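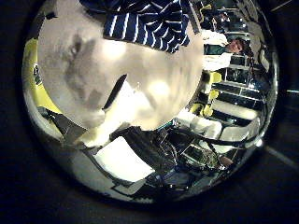
Striped cloth and the tall shelves, 2024-04-03

bratero
Hello all. I am sorting out the back room and I need advice for textiles. We have a tall unit with metal frames and white rails, and I hung the blue and white striped cloth high up so that it does not get lost. The question is if I should fold everything into the compartments or hang it. The yellow things on the shelves I would like to keep where they are.

tostmont
Fold. Hanging cloth takes the space of two shelves and collects dust.

corkgate_shelves
I do not agree with tostmont. In our store room in Corkgate we hang all towels and we find them at once. Folded ones become a pile, and everybody pulls from the bottom.

tostmont
Then make smaller piles. I have about 300 pieces folded and no problem since May.

hwang
What is the black bundle low down? If it is clothing, I would begin with this one, it will get creases.

bratero
It is for the wash bag, I have not decided yet. The striped cloth has 20 washes behind it, so creases are not important there.

hwang
And the black cable along the rails? I would tie it at the side before you hang more things. A sleeve catches in it very easily.

bratero
Good point, thank you. I will do the cable first.

corkgate_shelves
Please write again when you have chosen. I still say hang.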